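Search this site
Enter keywords
Go

June
By Ingegerd Söderlund

Kazue Noguchi had her hand on the red button when the right arm dropped. She says she had it there because she doesn't trust the software, and she sounds a little pleased about it.

"People tell me I'm too nervous around the thing," she says. "Then it does what it did, and I get an apology by email."

Noguchi runs safety checks at Goltorlow, where a two-armed machine called Vlad has been learning to handle soft packaging. The vendor, Clonivden, sells it as ready to work beside people. I asked her whether she would put it that way.

"No. I'd say it's ready to work beside me, with my hand on the stop. Read the brochure again and tell me where it mentions the stop."

The task that day was a bag of potato chips on a plate. Both hands come in from the sides, close on the bag, lift it, and set it down again. Vlad had gone through 16 runs that morning. On the next one the left hand stopped where it should and the right kept descending after the command to hold. Noguchi hit the button. By her account it traveled another 4 centimeters before the brake caught.

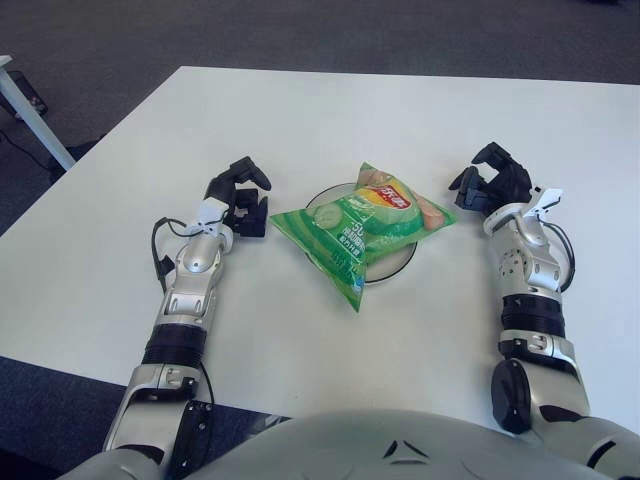
"Four centimeters over a bag of chips is a funny story," she says. "If I'm reaching in to straighten that bag, and I do that all day long, it's my wrist."

Clonivden's first reply put it down to a loose cable at the wrist. Noguchi didn't buy that. She had checked the cables herself before the session, and she points out that the position readings in the log never broke up the way they do with a bad connection. The readings were clean. The arm knew where it was and went down anyway.

Ghizlane Tahiri, who wrote most of the control code on the Goltorlow side, agrees with her, though more carefully. Her view is that the hold command arrived and was put in line behind a batch of motion commands already sent. The left arm had finished its batch. The right one hadn't.

"So it obeyed," Tahiri says. "It obeyed in the order it got things. I can see how that would happen, and I'm not happy that a hold can wait its turn."

I asked why a hold would ever be allowed to wait. She looked at Noguchi before answering. "That part is theirs. We don't get to see inside it."

Clonivden has since sent a patch. It came with a note saying the fault had been resolved, and with no description of what was changed. Noguchi ran the same task 30 times with the patch installed and the arm held every time. I said that sounded like good news.

"It held every time the morning of the fault, too, until it didn't," she says. "Thirty is an afternoon. Ask me when they've told us what they fixed." 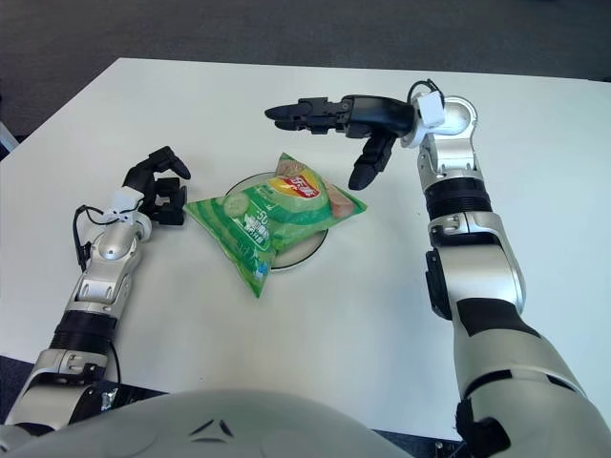 Vlad's hands on either side of the chip bag at Goltorlow.

For now the speed limit on both arms has been cut, and no one reaches over the table while the motors have power. Straightening the bag means powering down, which takes roughly 5 minutes with the restart. Tahiri finds this slow. Noguchi finds it fine.

The integrator, Lastulden, would like the old speed back before the next demonstration. Janka Rusnák, who handles the account there, told me by phone that the patch had been "validated." I asked by whom. She said by Clonivden, and that she would look into whether there was a report.

I haven't seen one yet. Noguchi hasn't either.

Contact us | Copyright Ingegerd Söderlund, all rights reserved | Back to top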